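Inicio | Equipos | Grabación de demos | Recambios | Contacto

Por Silvia Jurčo, diciembre

Kit de grabación Warance para desmontaje de ordenadores

Llevo meses usando este kit casi a diario y por fin me han dejado escribir su ficha, así que aviso: va a salir larga. Es el equipo que montamos en Wastside para grabar ejemplos de desmontaje y entrenar con ellos al modelo, y lo vendemos tal cual lo usamos nosotras. 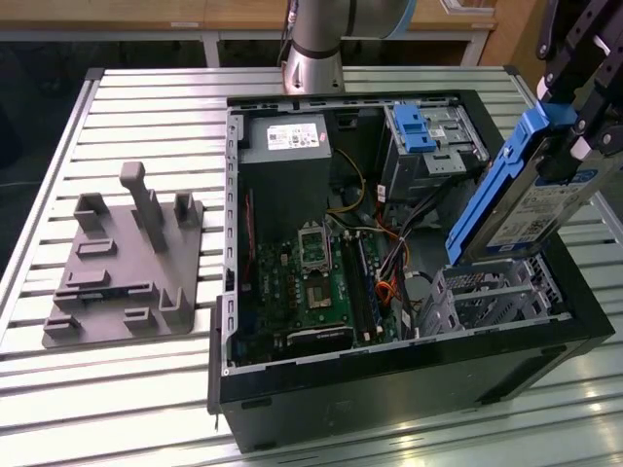
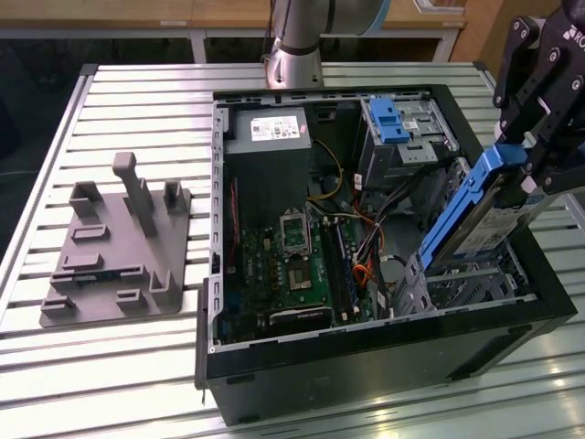
El disco duro con su bandeja es mi tarea favorita para empezar (Alžběta Ondrejka prefiere la memoria, pero ella tiene más paciencia que yo). Cuesta un poco cogerle el punto al ángulo, porque si tiras recto la bandeja roza con la chapa y la demo queda fea. ¡Y las demos feas también se aprenden! Por eso el programa Drelleck trae un botón para marcar cada intento como bueno, dudoso o fallido nada más terminar, y otro para ponerle una nota de texto. Yo abuso de las notas, lo reconozco.

Nuestro primer juego de ejemplos fue de 136 episodios, todos míos, y el modelo copió hasta mis manías. Para el segundo nos turnamos y llegamos a 295, cambiando la torre de sitio cada 20. La diferencia se notó muchísimo, sobre todo cuando el ordenador estaba un pelín girado.

Qué viene en la caja:
- Soporte de cámara fija Jireš con su abrazadera
- Mando de teleoperación y cable largo (el corto de la versión anterior era un suplicio)
- Licencia de Drelleck para 12 meses
- Archivos para imprimir en 3D la placa de fijación

El brazo y la pinza van aparte, y el banco también. Si ya tenéis los vuestros, escribidme con el modelo y os digo si encajan antes de que gastéis nada.

Un episodio ocupa más de lo que parece, así que id con disco de sobra. Y grabad siempre unos cuantos de prueba antes de la sesión de verdad, que yo perdí una tarde entera por dejar el enfoque en automático.

Compartir (12) | 20 comentarios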